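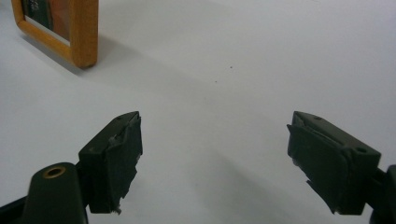 Our request for the April order is for replacement parts first. The budget line for finger pads was written at Starkby, before daily use began, and it is too small. The pads on both fingers are now torn at the edges, and I would like to order 40 pads from Bronard, at a total of 3844 euros.

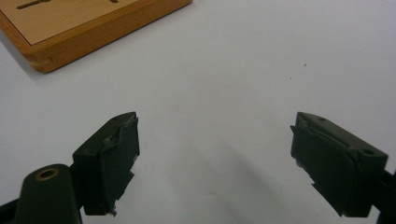 Delivery is seven weeks, so the order must go out soon. The offer from Kurnerer was cheaper, but without spare screws - we did not take it.

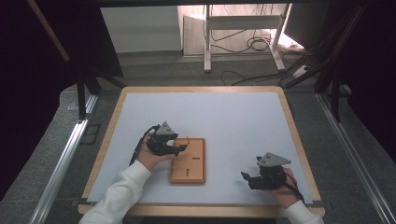
Do we need a third pair of grippers this year? Two are enough until the Eze work starts, and the money is better spent on pads and cables.

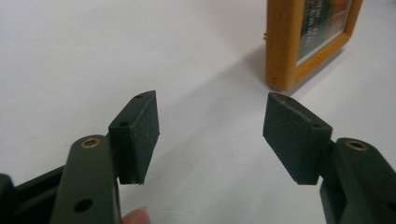 King-fai Ng replied that he can agree to 39 pads, as one was already paid from the old budget, and he asks for a second offer on the cables before he signs. I will send it together with the next report.

Hannelore Kröger
11 February 2024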